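Handling Soft Goods, Unit 4: Comparing hand-held grippers on clothing
Notes by Ffion Gwilliam

Read these before the March practical. You will be working in pairs with the two hand-held grippers, the Dukness and the Sternelow. Both have two fingers and a camera, but the linkages differ and so does the feel of the trigger.

Clothing is a hard test for any gripper. A box keeps its shape when you touch it. A jacket does not, and the best place to take hold changes each time it is put down. Patterned bedding underneath makes things harder for the camera – edges of cloth are easily lost against a busy print.
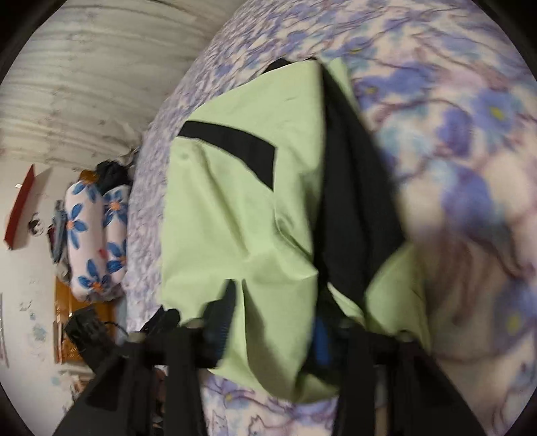 Start each trial by deciding on a grasp point and saying it aloud to your partner. Hems and cuffs are good first choices. Close slowly and note whether you have one layer or two. Picking up the bedcover along with the garment counts as a miss.

Last year's set came to 3907 trials, of which 1228 were on jackets and other items with a zip. Povilas Kairys sorted these by fabric, and the table is in the Ejigu folder.

Laying a garment flat is a separate task. Work from the hood down, then the sleeves, and keep the fingers open when you are only pressing or smoothing.

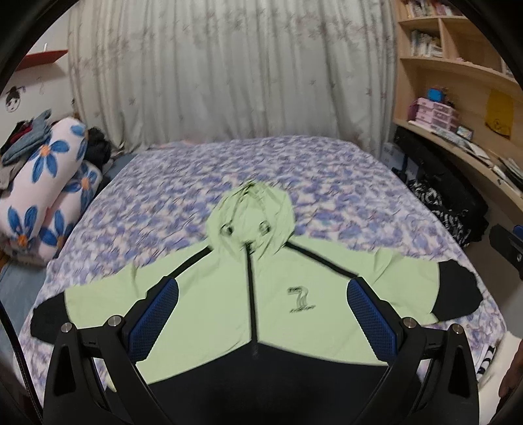 Fig. 2. Hooded jacket laid flat, sleeves out, gripper fingers open over the body.

For the write-up, compare the two grippers on:
missed grasps
double layers
time to lay flat
comfort in the hand

Do at least three garments with each gripper. Send your sheets to Ea Toft by 4 pm on the day of the practical.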